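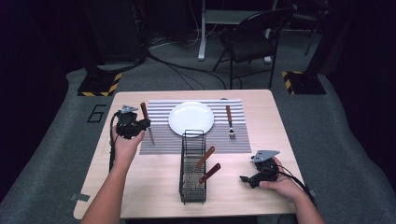

A plate, a fork and a knife on a striped placemat.

Stoludville will start charging restaurants for food waste pickup in November, the town council decided in a vote that ended shortly after 8 p.m.

The fee is $129 a month for any place with more than five tables. Smaller cafes will keep the free service. The town says hauling costs have gone up every year since the McKinnon Road transfer station closed.
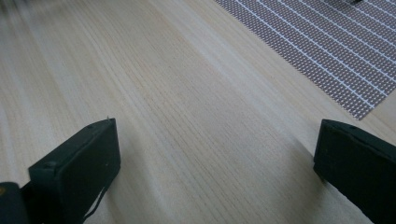

Tipene Maihi told the council the fee should depend on weight, as it does in Skevness, and that a lunch counter throws out far less than a banquet hall.

The council will look at the rate again in the spring. Bills go out with the water statement.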